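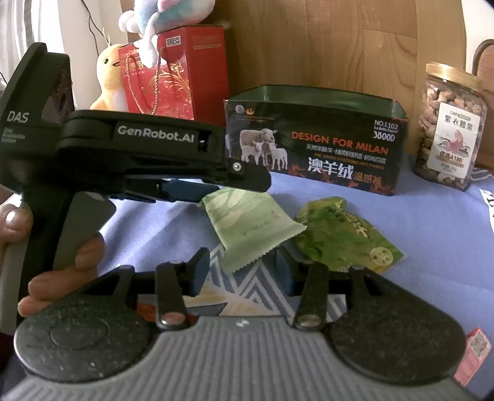 Unit 2 Handout: Sorting and Packing Mixed Snacks
Nultthorpe Evening Course in Household and Pantry Skills
Handout date: 2019-07-11

Welcome back! Last session was all dry goods in jars, and I know a few of you found the labeling slow going. This unit is much more fun. We are going to take a heap of small packaged snacks, every shape and size you can think of, and turn it into something you can reach into on a busy morning without knocking half of it on the floor.

Please read the notes before class and bring them with you. There is room in the margins for scribbling, and I really do hope you scribble.

What to bring

A mixed lot of packaged snacks, 14 pieces if you can manage it. Juice boxes, crackers, biscuits, nuts, wrapped sweets, whatever you have in the cupboard. Try to include at least one stiff carton and a few soft packets. A pencil. A tablecloth or a big towel if you have one (the tables in the Javolside room are slippery, and small packets go skating off them). We have spare bins on the shelf by the door, so no need to carry your own.

1. Spread first

Everything comes out onto the cloth before anything goes into a bin. I can't say this often enough! When you sort straight from the shopping bag you only ever see the top layer, and you end up giving the best spot in the bin to whatever you happened to pull out first. Spread the lot, push it flat, and look at it for a minute.

A patterned cloth is lovely for this, by the way, and so is a plain one. If your packets are mostly clear or pale, go for a cloth with some color in it.

2. Four families

Once it is all spread out, I like to think in families. You may find a better system for your own kitchen, and if you do, please tell the rest of us.

Boxes and cartons. These have flat sides and corners, they stand up by themselves, and they can hold a row of softer things in place.

Drinks. Juice boxes belong to the carton family by shape, but I keep them apart on account of their weight. A juice box dropped on a packet of crackers makes crumbs.

Pillow packs. This is my name for anything sealed in a puffed wrapper. They take up a surprising amount of room and they don't stack.

Flat packets. Thin little things that slide under everything else and get forgotten until they are two years old.
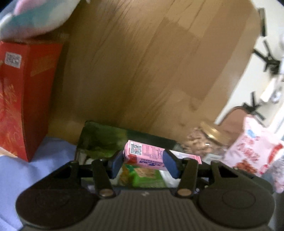 Juice boxes deserve a paragraph of their own, as they are the piece people handle most roughly. Pick them up by the two short ends and lift straight. If you squeeze the big flat faces you push on the contents, and the straw hole is the weakest point on the whole carton. Set them down on their base, straw side up, and never underneath anything heavy. Lying one on its side for a moment while you sort is fine, but don't store it that way.

Crackers and biscuits are next. Anything that breaks goes in late and sits high. I stand mine on edge like files in a drawer, with the picture facing me, and then a child can find the right packet without emptying the bin. This is honestly my favorite part of the whole unit, and it looks so good when it's done!

3. Filling the bin

Start with the tallest carton and stand it at the back left corner. Drinks go in along the back wall beside it. Then the pillow packs, on edge, working toward you. Flat packets go in last, right at the front, in a row of their own where they can't slip down.

Leave one hand's width free. A bin packed solid looks wonderful on the day and is miserable by the next morning, when somebody pulls out one packet and three more come with it.

If you are using the Fuchs bins from our shelf, the low side faces you. The Wurlow ones are the same height all the way around, so those are better up on a counter than on a high shelf.

4. Dates

Turn each packet over as you pick it up and find the date. Some are on the back seam, some on the bottom of the box, and some are printed in pale ink right across a fold (infuriating). Earliest dates to the front of each family. Write the month on a bit of tape if the print is hard to read.

In April a group brought in 70 packets between them and we did the dates together, reading them out loud around the table. It was noisy and quick and I'd love to try it again with you.

Practice at home

Sort one shelf or one drawer using the four families. Time yourself if you like that kind of thing. Then leave it alone for a week and look again. Which family wandered? Which packets ended up lying down? Make a small sketch of the bin on both days and bring the sketches to class.

Questions to think about

What would you do with a round tin? It doesn't fit any of my four families, and I have changed my mind on it more than once.

Where do opened packets go, with the sound ones or in a place of their own?

Next unit: lunch bags and what goes at the bottom. Bring a bag you already use, and a cloth for the table again.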